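Reading time: 2 minutes
Print | E-mail this page

Unit 2 - Sorting and Describing Small Objects
Notes by Parvathi Iyengar

I love this unit! A bin of mixed toys gets people talking faster than any worksheet I've tried. Tip nothing out at first. Look in, pick one toy, and say its color, its shape and what it's for - a shovel is easy, a lizard starts arguments (is "for" even the right word?).

Then sort twice: once by color, once by kind. Write both sets of groups down before you compare with your neighbor. Allow some 30 minutes, and bring your lists to the next class.

We use cookies to remember your settings. OK

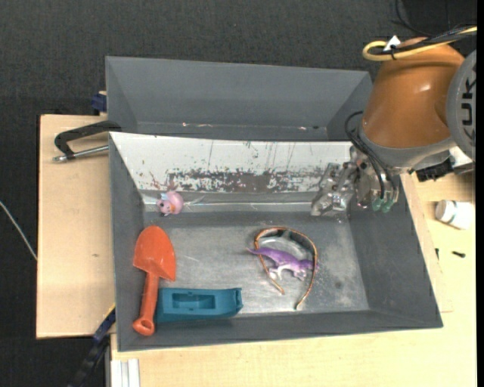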